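The Night Bus to Grurnon

The bus left Pruvell at ten minutes past nine, and my mother had me there by eight. She had packed bread, two boiled eggs, and a jar of her plum jam wrapped in a dish towel. The jam was for my aunt. The eggs were for me. She told me this twice.

I was nineteen and had never been farther than the lake. The fare was 134 crowns one way. My mother paid it out of the flour tin and did not let the clerk hand me the change.

"Sit near the front," she said. "Keep your shoes on."

I sat near the front. There was a woman across the aisle with a sewing machine on the seat next to her. She had bought a ticket for it. The driver had told her it could go underneath with the suitcases and she had said no, and when he said it again she opened her purse and paid the second fare without a word. She kept one hand on its cover.

We went through the lower town and over the bridge. I had expected to feel something at the bridge. I was mostly thinking that I should have used the restroom at the station.

After an hour the driver turned off the inside lights. Somebody in the back was snoring already. The road climbed and my ears hurt. I ate the first egg and put the shell in my coat pocket, and for the rest of that winter I kept finding bits of it in the lining.

The woman with the sewing machine asked me where I was going.

"Grurnon," I said.

"Everybody on this bus is going to Grurnon. Where in Grurnon?"

I told her my aunt's street. She said it was a good street but noisy on account of the brewery. She asked what I was going to do there, and I said I had a place in the office at Fastden, the button and zipper works. I had the letter with me. She asked to see it, so I got it out, and she held it up to the window each time we passed a lamp. It took her several lamps to get through it.

"They spelled your street wrong," she said.

"It came anyway."

She gave it back. She said she had worked at Fastden for 20 years, on the second floor, and that the stairs were bad in October when people brought the leaves in on their shoes. She said to bring my own cup. She said the women on the second floor would be polite to me for a month and after that I would find out what they thought.

I asked her why she had left.

"My sister got sick," she said. "So I went to Pruvell. Now she isn't sick." She patted the cover of the machine. "This was hers."

I didn't understand, and then a few miles later I did. By then she had her eyes closed, and it was too late to say anything.

We stopped at Seok at one in the morning. There was a counter with a light over it and a man selling soup. The driver said fifteen minutes. I got in line for the restroom and then I got in line for the soup, and when I had paid I looked through the window and saw the woman still in her seat. She couldn't get down with the machine and she wouldn't get down without it.

I bought a second soup. The man didn't want to let the bowl go out the door. I left him my gloves, which were the only thing I had on me that he would take, and carried the soup across the lot with my hand flat over the top.

She ate all of it. It had barley in it and she picked out nothing. When she was done she asked what she owed me and I said nothing, and she said that was no way to start at an office. She gave me three coins. I ran the bowl back and got my gloves. The driver had the engine on.

I slept after that, though I had meant to stay awake and see the pass. When I woke it was gray outside and we were already down among the houses. There was the brewery, and a canal, and a long brick building with FASTDEN painted along the top and the paint coming off the second letter. I had thought it would be taller.

At the station I took one end of the sewing machine and she took the other. It was much heavier than it looked. We carried it as far as the streetcar stop and set it down on the bench.

"Which floor did they put you on?" she said.

"The letter doesn't say."

"Ask for the second."

The streetcar came and a boy helped her lift it on. I stood there with my suitcase until I remembered the jam. I had left it under the seat. I went back, but they had taken the bus around to be washed, and the man at the window said I could fill out a form.

I filled out the form. On the line for value I wrote nothing for a while, and then I put down 100 crowns. He read it and looked at me, and he stamped it. It was claim number 633. He tore off the bottom half for me to keep.

My aunt asked about the jam before she had the door all the way open. I said my mother hadn't made any this year. In her next letter my mother asked how my aunt had liked it, and I wrote back that she had liked it very much, and that the jar was on its way home. I bought one at the market that Saturday's worth of wages – plain glass, the wrong lid – and mailed it empty.

They put me on the ground floor.

First posted 16 July 2023.

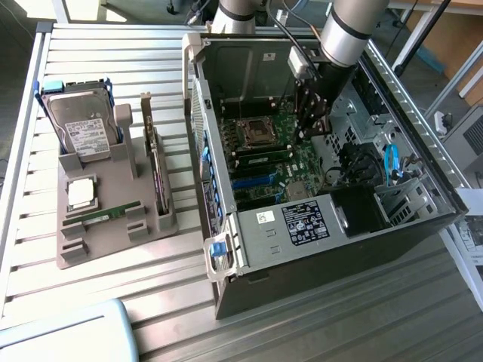
An open computer tower on its side, with a robotic arm over the motherboard.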